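Two-Arm Table Cell, Shared Workshop Build
Progress report no. 4 to the Kastance small projects fund
Prepared by Máté Katona
Tuesday, June 29, 2021

1. Status

The build is on schedule for mechanical work and behind on software. Both arms are mounted, powered and under position control. Both grippers open and close on command. Single-arm pick and place works with soft items. Handover from one arm to the other does not yet work well enough to report as complete, and I am moving that milestone to September.

Spending is within the approved amount. No change to the total is requested.

2. Work done since the last report

Mounting. The first mounting plates flexed under fast moves and were replaced with thicker ones. After the change, the arms return to the home position without the drift noted in report no. 3. The old plates have gone to the Jelar workshop scrap bin for reuse.

Wiring. Power and signal lines on both sides were rerouted to keep them away from the elbow joints. One connector on the left side had been losing contact at full extension. It was recrimped and has not failed again. The emergency stop now cuts both arms together. Previously each arm had its own circuit, and the shop safety rules call for one.

Table. The work surface is a round wooden table. The earlier square bench was easier to measure from, but its corners restricted the approach angles of both forearms. The round top is not fixed to the arm supports, so its position has to be checked before each session. A paper template is used for this and the check takes 4 minutes.

Control software. The Barov motion library was updated once during the period. The update changed the sign of one wrist axis, and two days went to finding this. The version is now pinned and will stay pinned until the end of the project.

3. Test results

A session of 100 single-arm picks was run with each arm, using soft items only. The left arm completed 84 and the right arm 91. Most of the failed picks on the left were slips during the lift, where the fingers closed too low on the item and the fabric folded out of the grip. Raising the closing height by 16 mm improved this in a short follow-up run, but the full session has not been repeated and I do not claim the improvement yet.

Rigid items were left out. The finger pads are too hard for them and replacement pads are on order from Shojaei.

Handover was attempted 20 times and succeeded six times. In the failed attempts the receiving gripper arrived at the right height but at the wrong angle, and pushed the item instead of closing on it. The two arms are calibrated separately, each to its own base, and the error between the two base frames is the likely cause. A joint calibration routine is being written. 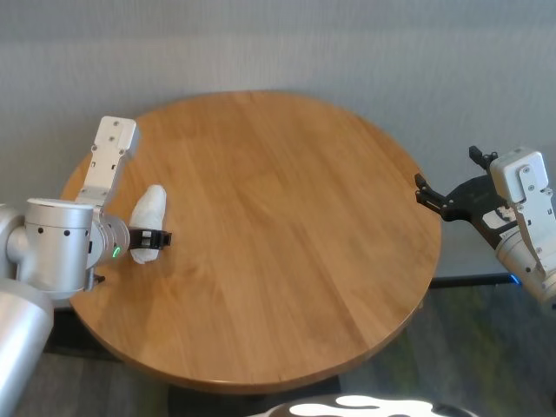
The present handover sequence is simple. The left gripper takes hold of a soft item and stands it upright on the table. The right gripper waits open at its own side until the left arm reports a stable grip, then moves in. Both approach paths are fixed in advance, with no correction from the camera. Adding camera correction is the next software task after calibration, and it will be tested at reduced speed first.

4. Costs

Spent this period: $315. This covers the mounting plates, connectors, crimp terminals and the deposit on the finger pads. Workshop hours are not charged to the grant. The remaining balance of the pads will appear in the next report.

5. Open problems

The left wrist runs warmer than the right after a long session. Motor current looks the same on both sides. I will swap the two wrist modules and see whether the heat moves with the module.

Log files are still copied by hand. One session was overwritten this way and had to be run again.

Lighting in the shop changes through the day, and the item detection threshold has to be reset after lunch on most days. A fixed lamp has been offered by another member and will be tried.

6. Next period

Finish joint calibration. Repeat the 100-pick session on the left arm at the new closing height. Fit the softer pads when they arrive and run a first set of rigid items. Resume handover tests once the angle error is measured.

The plate drawings and the wiring diagram are in the shared project folder, along with the raw test logs. The calibration code will be added when it runs without manual edits.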